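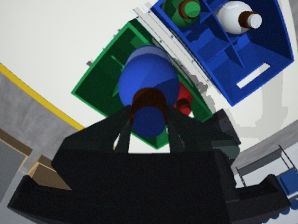 Tahmineh Rostami said she would rather see the money spent in stages, with one gripper paid for and running before a second is ordered. Her comments came at a planning meeting held by bottling firm Skinent on 18th March, where staff went through the budget for automated crate packing.

The firm has set aside money for 2 arms, both from the supplier Fleteo. The plan drawn up in February put them in the same order, along with spare finger pads and a service contract. Eskil Rønning, who runs purchasing, said ordering together would save on delivery but would leave little for training.
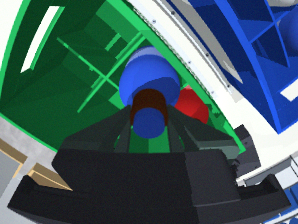

1 min read

Computer simulations of the job have been used to help write the order. They show a black two-fingered gripper working over a green crate, with a blue divided crate beside it. Lawal Mohammed, the project engineer, said the crate dividers mattered most when choosing fingers – a wide hand needs more room between bottles.

Skinent wants a price for about 300 crates to go with the equipment, and has asked Fleteo to quote for 179 as well in case the budget is cut. Floor fixings and guarding will be priced separately.

A decision on whether to split the order is due at the next budget meeting.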